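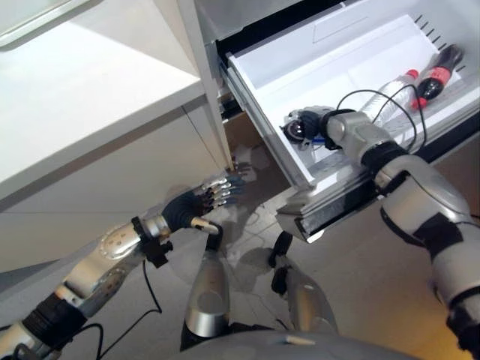

Kitchen and counter gallery, Britden building

These pages record the shared kitchen after the refit. The refrigerator has a pull-out drawer at the bottom, rated for 12 bottles laid flat. Tall bottles do not fit in the door and go in the drawer on a diagonal. Cola and water may share it. Cabinets and counter are white throughout, replacing the Palomino units taken out in March.

The counter continues to the window. It gets direct light for most of the day, so drinks and food are not to be stored at that end. Plush items, cards and other small goods for the display shelf are checked at the window end and then moved. 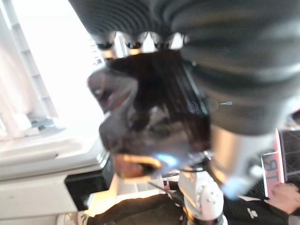

Page maintained by: Facilities and Shared Rooms, Istier Office
Last revised Dec 30, 2022

Shaggy dark brown fur with an orange-tan patch low on the piece. Long fibers hold dust and should be brushed before shelving. Cards stay with the shelf goods and are stored flat in the Clelix box, lid closed.

Glass is handled separately from plastic. Amber bottles are kept out of the light and sorted by label. The barcode and the nutrition table must stay legible for the stock sheet; a bottle with a torn label goes to the lower cabinet.
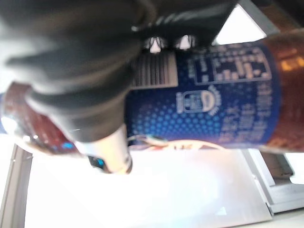

Arnulfo Llanos writes that the drawer is fine for plastic but that glass should stand upright in the door, where the bottles can't knock together when the drawer is shut. He also asks for a rubber mat in the drawer, 2 mm thick. The mat is on order.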